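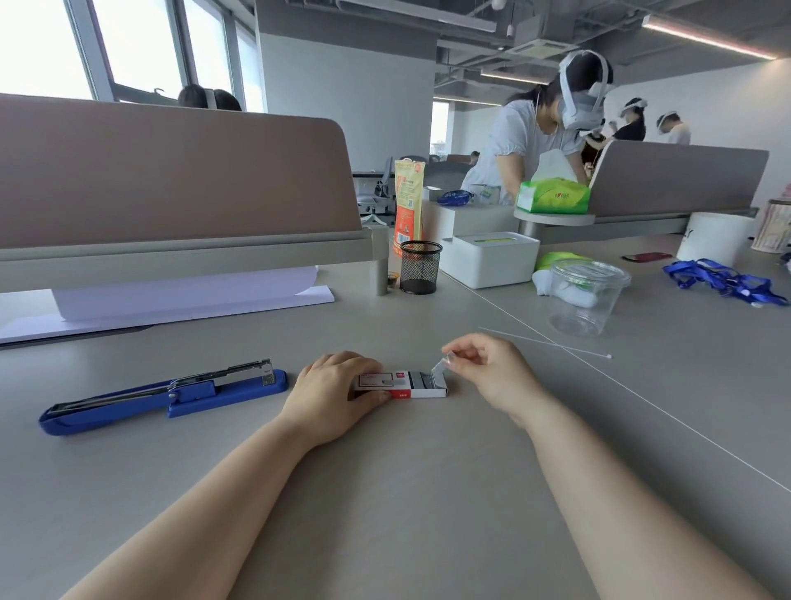
Ayane Nomura
Course notes, Public Transportation Planning
Unit 2: Demand-responsive service in low-density areas
Revised 21 January 2022

Scope of this unit

Fixed-route service works when enough riders want to travel along the same line at nearly the same time. Outside that condition the operator pays for empty seats. Demand-responsive transit (DRT) replaces the fixed timetable, the fixed path, or both, with trips that run only when requested. These notes cover service design, booking windows and the measures used to compare DRT with the route it replaces. Fares are covered in the next unit.

Terms

Service area: the zone inside which a trip may begin and end.
Anchor: a stop with a published departure time, usually a rail station or a transfer point.
Booking window: the period during which a trip request is accepted.
Detour factor: actual in-vehicle distance divided by the shortest road distance for the same trip.
Productivity: boardings per vehicle revenue hour.

Revenue hours include layover at an anchor. They exclude travel to and from the garage. Check this definition before comparing two operators, as some reports use total vehicle hours and the results cannot be set side by side.

Service types

Route deviation keeps a timetable and a base path but lets the driver leave the path within a set distance. It is the easiest form for existing riders to learn. Its weak point is slack: time must be built into the schedule for deviations that may not occur, and a bus that arrives early must wait.

Point deviation keeps the anchors and drops the path between them. Vehicles must reach each anchor on time and may take any road in between.

Many-to-many service has no anchors. Every trip is routed on request. It gives the widest coverage and the lowest productivity of the three.
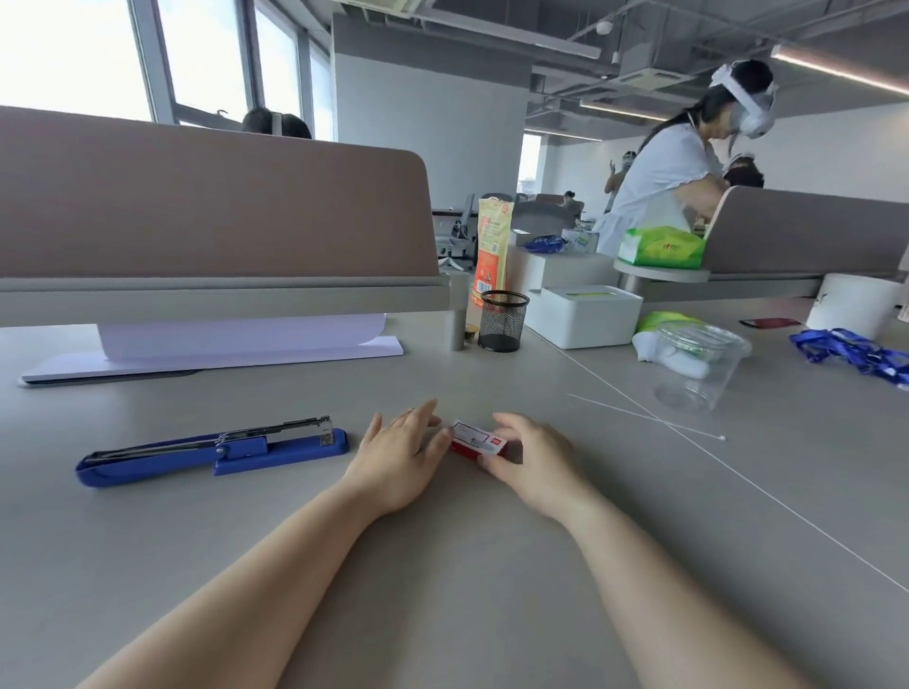
The choice depends mainly on how much of the demand is bound for one place. Where most trips end at a single station, point deviation with one anchor will usually carry more people per hour than many-to-many service with the same fleet. Where trips are scattered, an anchor adds running time and serves few riders.

Case: Flusville

The Flusville evening network is used throughout the course. The town had one fixed line linking the Liepiņa district to the rail station by way of the Vetov industrial park. After the evening peak the line ran mostly empty beyond Vetov. The operator replaced it in August with point deviation service, anchored at the station and run with 2 minibuses. Bookings are handled by the Senus dispatch system. Stops are virtual and are spaced so that the walk from any address is up to 400 meters.

Two features of the design should be noted. The first is that outbound trips from the station need no booking. The rider boards and tells the driver the stop, and the driver enters it before departure. Inbound trips must be booked. The second is that the departure from the station is held for a late train only if a booked passenger is on board the train, which the system learns from the connection field in the request.

Evaluation

Productivity alone favors the fixed route in nearly every case, since short trips along a dense corridor raise the figure. Report it together with the detour factor, the share of requests refused, and the missed connection rate at each anchor. Refusals should be split into those caused by vehicle capacity and those caused by the booking window. The first kind calls for more vehicles or a smaller zone. The second can often be reduced by a change in the dispatch settings.
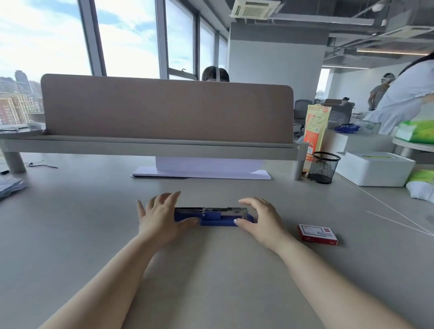

Problem set

1. Draw the service area for the Flusville case with the station as the only anchor. Mark the stops that would be lost if Vetov were removed.

2. State how the average detour factor would change if a second anchor were placed in Liepiņa. Show the assumptions used for running time.

3. Explain why unbooked outbound trips make the refusal rate hard to interpret.

Reading for the next unit: zone fares and transfer rules, sections on shared revenue.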